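Sorting Table Moves to the Side Wall

The building block sorting table at Hollura has been moved into the corner next to the light gray side wall. The surface is now two cream boards pushed together, which gives enough depth to spread out a full tub without blocks going over the front edge.

Eustaquio Espinoza checked the returned tubs in September and found 28 that needed re-sorting, most of them with small pieces mixed in with large ones. The procedure is unchanged. Tip out one tub at a time and work from the back board forward. Separate by size first, then by color. Greens are the usual source of errors: dark green, lime and yellow-green go in different trays, and yellow-orange is kept apart from orange. Pull joined blocks apart before they go in a tray.

Blocks with cracked studs go in the Mamix bin under the window. Wash water should be no hotter than 31 degrees C, and washed blocks dry for 9 hours before they are put back in a tub.

Tray labels are available from Wenceslao Sandoval. 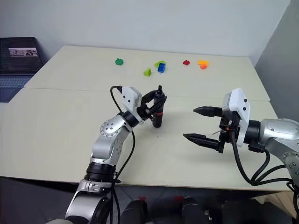

Small blocks on the back board of the sorting table.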